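Chapter 7
Who Gets Paid When the Oil Comes Up

Every barrel of oil has two owners who are sure they were robbed. One is the state, which sits on the rock and suspects the company of hiding costs. The other is the company, which paid for the drilling and suspects the state of changing the rules once the hard part is over. Both have often been right, sometimes in the same year.

This chapter is about the contracts that keep these two in business together. We begin with the imaginary republic of Tevow, which has one offshore field, one energy minister and no refinery. Its partner is Cloden Petroleum, a firm with a very large legal department. The field produces 651 barrels an hour on a good day. Good days are defined in an annex.

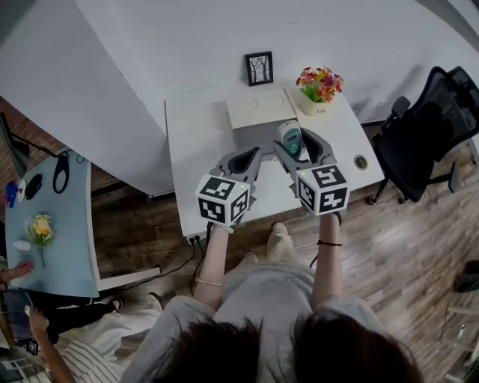

Under the first Tevow contract, Cloden paid a flat royalty on each barrel and kept the rest. The minister liked this because the money arrived early and took one clerk to check. Then prices climbed, Cloden had a wonderful August, and the minister's cousin read about it in the newspaper. Royalties are simple, and simple deals look foolish as soon as the price moves.

The second contract was a production sharing agreement. Cloden could first take oil to cover its costs ("cost oil"), and the two sides would split what was left ("profit oil"), with 60 percent going to the state. On paper Tevow had won. In practice, costs began to grow in ways that surprised everyone outside Cloden's accounting office. A supply boat, the Yuen, was billed for 34 trips to a platform that had been shut for repairs.

Onni Kauppinen, who taught petroleum tax to a generation of reluctant civil servants, used to tell his classes to skip the percentage on page one and go straight to the definition of "cost." Most of his students went on reading page one. Several became ministers.

Keep three questions in mind as you read:

1. Who measures the oil, and at what point between the well and the tanker?

2. Who approves the costs, and how long do they have to object? (In Tevow it was 60 days - the audit office had one working printer.)

3. What happens to both answers when the price doubles? 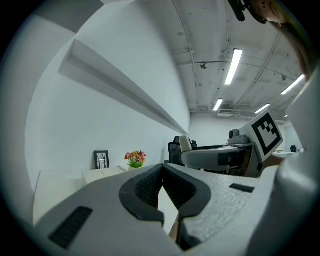 7.1 Royalties: The Oldest Deal in the Business

A royalty is a share of production, or of its value, paid to the owner of the resource before anyone works out a profit. It is owed even when the company is losing money, a point companies bring up often.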